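Newsroom > Operations > Interviews

News | Projects | Facilities | Contact

Keeping the hand-held grippers in order at Grekgate

30 July 2019

Suken operates its hand-held gripper station on the open-plan floor at Grekgate, where operators pick and place small packaged goods by hand so that their movements can be recorded. The station forms part of the Marinho project. Its equipment lead, who has been responsible for the tools from the start, spoke with the Zitatville newsroom regarding their setup and maintenance.

The working day begins with the fingers. "We close each gripper fully and look at the tips from the side," the equipment lead said. "If one tip meets the other too high or too low, the tool does not go out." Tips are attached by two screws and can be exchanged at the bench. A complete check takes 16 minutes for a pair of grippers, and the result is entered in the station log under the number of each tool.

The log contained 2217 entries at the time of the interview. Most concern worn tips. Wrapped snacks are hard on them, according to the equipment lead, as the film is slippery and operators squeeze more firmly than they need to. "A new operator will wear out a set in half the time. We ask them to grip as they would hold an egg." 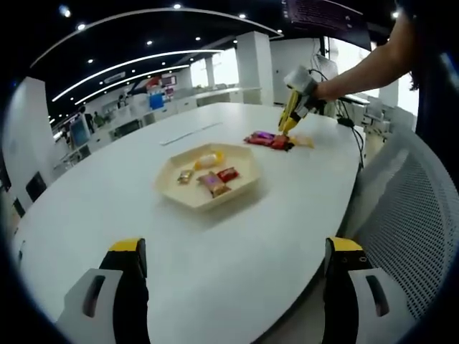 Two hand-held grippers at the oval table, with packaged snacks in and beside the tray.

Cables are the second concern. The station formerly used a shorter type, which pulled at the connector whenever an operator reached across the table. After 18 connector repairs in one season, the team changed to a longer cable and added a clamp inside the housing. "I would have done it sooner, but the spare housings were late," the equipment lead said.

Calibration is repeated after any tip change. The gripper is opened and closed 20 times while the reported width is compared with a gauge block. A tool that drifts is opened, cleaned of crumbs and dust, and tested again before any part is ordered.

Asked what remains to be settled, the equipment lead named the finger slides, which are still greased by hand at the end of each week. A dry-running version is to be tried at Grekgate on one pair of tools. The remaining grippers will keep the present slides until the log shows a difference.

Contact the Zitatville newsroom | © 2019 Suken | Back to top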